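# Marble-look table tops: keep, cover or paint?

**wattlebird_reet**
Okay, so my aunt has finally moved into the smaller unit and I have come home with her kitchen table. Square, marble-patterned top, very shiny, peachy cream colour with rusty veins going everywhere. If you grew up in a certain sort of house you ate your fish fingers at one of these.

I love it. My partner does not love it. He wants to paint the top a flat sage green and be done with it. I said I'd ask people who know things before anyone opened a tin.

So my questions, in no particular order:

- Would you paint it, cover it or leave it alone?
- If I leave it, what brings back the shine where the placemats have rubbed it dull?
- What on earth do I put around it so the kitchen doesn't look like a 1980s fish and chip shop?

Budget is small. I've got paint left over from the hallway and that's it until March.

— Reet K

**emiliano_n**
Leave it alone! I painted one for my old flat in Footscray and regretted it inside a month. The paint went on beautifully and looked great for the photos I sent my mum, and then somebody put a hot mug down and lifted a perfect circle of it. After that it peeled whenever you so much as looked at it. I ended up picking at the edges while I was on the phone and there was a strip missing as long as a ruler.

Shiny tops and paint aren't friends, basically.

**margitr**
Going to disagree with Emiliano there. Shiny tops and paint get along fine if you do the boring part. Scuff it all over with a fine grit, wipe it down, wipe it down again, use a proper bonding primer (not the "all surfaces" stuff, a bonding one) and then leave it ALONE for a couple of weeks after the last coat. People get to day three, it feels dry, they put the toaster on it. Then they come on here and tell everyone it can't be done.

I did a laundry bench that way and it's been there through two kids and a dog that thinks it's a cat.

That said, I wouldn't paint Reet's, I'd keep the pattern. I'm only saying you can.

**emiliano_n**
@margitr I did scuff it! I may not have waited the couple of weeks. I had people coming for dinner.

**margitr**
There we go then.

**wattlebird_reet**
Ha, okay. The dog-cat laundry bench is giving me ideas for a different room. But for the table I'm hearing two votes for keeping it, even from the person who'd be able to paint it. He's reading over my shoulder and says two votes is not a landslide.

**Behrouz_A**
I'll be his ally, somebody should be. I find that pattern very hard to live with. We had it in my parents' place, on the table AND the bench AND the bathroom, and there was nowhere to rest your eyes. You could lose a pair of glasses on it. You could definitely lose a biscuit.

My feeling is that if one person in the house hates the biggest thing in the kitchen, it has to change, and a tablecloth counts as change. You get your marble back when he's at work. An oilcloth would run you very little, you can wipe it, and it doesn't matter if you're hopeless with a brush.

I bought a plain one from Kisteo, dark olive, cut to 2,000 mm square so it hung down properly on all sides. No hem needed.

**wattlebird_reet**
Oh, that's clever about getting it back when he's at work. Does oilcloth mark the top if it's left on all the time though? My nan had one that stuck itself down over summer and came up with a sound like velcro.

**Behrouz_A**
It can, if it's a hot room and you never lift it. Put a cotton cloth or an old flannelette sheet under it. Mine sits on a sheet with dinosaurs on it and no visitor has ever known.

**emiliano_n**
Flannelette under oilcloth also stops plates clattering, which I appreciate in the mornings more than I can say.

On the shine question, what has it been cleaned with so far? If your aunt was a cream cleanser person, that'll be your dull patches.

**wattlebird_reet**
She was SUCH a cream cleanser person. She had one under every sink. So is it wrecked?

**margitr**
It's worn, and you won't get it back to how it was in the shop. Anything abrasive takes the gloss off for good and there isn't a secret potion. What you can do is make it less obvious:

1. Wash it with warm water and a few drops of dish soap. Rinse. You'd be amazed what's only old polish building up.
2. Dry it with a proper cloth, right to the edges.
3. If it's still patchy, try a tiny bit of furniture polish in a corner and see if you like it. Some people like it. I think it goes smeary.

No more cream cleanser. No scourers. No vinegar-and-bicarb volcano, I don't care what your neighbour says.

**nassoro_b**
Coming in from the workshop side of things, where I've ended up with more old kitchen tables than any sane man. I agree with Margit on nearly all of it, but I wouldn't use furniture polish at all. Once the silicone is on there you'll never get paint or glue to hold if you change your mind later. And it sounds like minds could change in that house.

There's a car wax way of doing it as well, some people swear by it. I tried it on a sideboard and it was lovely for a fortnight and then showed every fingerprint.

Check the edging before you do anything else. The band around the side is nearly always the first thing to go on these. If it's lifting, you can feel it with a fingernail, and water gets in behind and swells the board. A bit of contact adhesive, some painter's tape to hold it overnight, done.

**wattlebird_reet**
I went and ran my nail round it like you said. One corner is a bit loose, the one nearest where my uncle sat, so I blame his knees. I'll glue it this week.

Edging is a reddish colour, so it's a stripe going all the way round at hip height. I hadn't really noticed it till now and now it's all I see.

**emiliano_n**
That red edge is the best bit. Pick it up somewhere else in the room and it'll look like you planned it. Tea towels, a lampshade, the stripe on a jug.

**Behrouz_A**
Or, and hear me out, a cloth that hangs down over it.

**emiliano_n**
You've got shares in oilcloth.

**margitr**
Colour-wise, since we've got onto it: please don't try to match the peach. I see people do it all the time, peach walls, peach blinds, and the whole room goes like the inside of a prawn. The cream in it is the one you want for walls. For chairs I'd go dark. Black or a really deep brown. The rusty bit of the veins can be one small thing, a bowl or a cushion.

What colour is the hallway paint you've got left?

**wattlebird_reet**
It's called something ridiculous but it's an off-white, a touch yellow. I've got most of a tin. Brevititz in the semi-gloss, if anyone's used it.

**margitr**
Off-white with a touch of yellow will be grand. Semi-gloss on kitchen walls shows every lump in the plaster, so have a look with a torch first, held flat to the wall. If it's lumpy get the low sheen.

**nassoro_b**
This is the same family of top, peach with the rusty veins and the red edge:

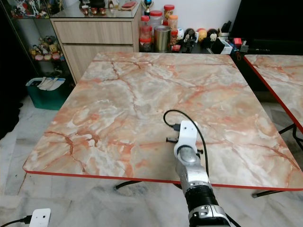 Behrouz reckons anyone defending that pattern should have to find a dropped cornflake on it before they get a vote.

**nassoro_b**
I accept those terms. I'd find it with my elbow.

**wattlebird_reet**
Oh, that's so close to mine! He's come over all quiet looking at it. I think it's easier to be fair to one when it's in somebody else's room.

Right, so where we've landed at this end (he's had input, I promise). No paint on the table. I'm gluing the corner. He gets an oilcloth for weeknights, his choice of colour, dinosaur sheet or similar underneath. I get bare table on weekends and whenever my aunt visits, because she'd be heartbroken otherwise.

Chairs are the next problem. We've got four from the op shop and none of them match, which I thought was charming and he thinks is four chairs that don't match.

**emiliano_n**
Paint the chairs! All one colour. He gets to open a tin after all, and a chair leg doesn't get hot mugs put on it. I did mine in Indura black, 17 dollars for the small tin and it covered the lot with a bit left in the bottom.

**margitr**
And WAIT, Emiliano.

**emiliano_n**
And wait. Yes. I've grown as a person.

**Behrouz_A**
Still not convinced on black. With four black chairs and that top you've got a milk bar. I'd go the olive, or even a navy. But I've been outvoted on everything else in here so I don't expect much.

**margitr**
Milk bar is a compliment where I'm from.

**wattlebird_reet**
He's just said "navy" out loud, so Behrouz, you've won one. I'll do a test leg first and put up how it looks against the cream. Does anyone know whether I need to strip the old varnish, or is scuffing enough? Two of them are very orange and a bit sticky under the seat.

**nassoro_b**
Sticky needs to come off, paint won't hold over it. Sugar soap first, leave it to dry right out, then feel it again. If it's still tacky, strip those two and scuff the others. And do it outside, the dust gets in everything.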